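3.2 Study houses and recording method

The study covers three historic houses which are open to visitors for a part of the year. Tramden is the largest one and keeps most of its original rooms. Dromik was divided into apartments and later joined again, so its plan is more difficult to read. Tapley is a small country house with a walled garden, and its service wing is older than the main front. All three are privately owned, but the contents of Tapley belong to a local trust.

For each house we compared the present rooms with the oldest inventory that we could find. The inventories list 43 rooms in total, and for 12 of them we could not decide the location with certainty. These rooms are left out of the comparison, but they are kept in the appendix. Modern furniture in the rooms used today was entered in the same record as the old pieces, with a separate code (Figure 4). 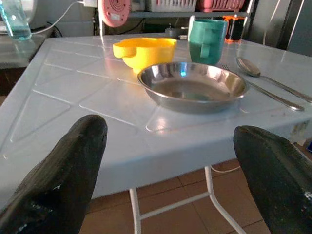 Figure 4. Light blue table with a pattern of raised ridges on the top.

3.3 Changes in the use of rooms

The strongest change was found in the service rooms. At Tramden the laundry and the two larders are now one space, and the wall between them is known only from a plan made for an insurance company. At Dromik the kitchen was moved to the north side, and the old chimney was closed. We found 23 rooms with a new use, and in seven of these the owners did not know the earlier one.

Tables are a special difficulty in the inventories. The clerk often wrote only "one long table" and gave neither the wood nor the size, so a piece standing in the house today cannot be matched with the list by its form alone.
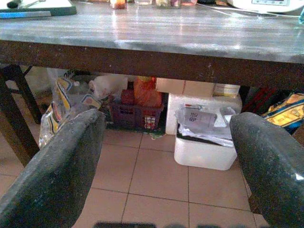 For this reason we accepted a match only when a second source, such as a sale list or a repair bill, named the same piece in the same room. The rule is strict and it makes the number of matches low, especially at Tapley, where few bills were kept. The Plelturon survey used a softer rule, and its results should therefore not be compared directly with ours.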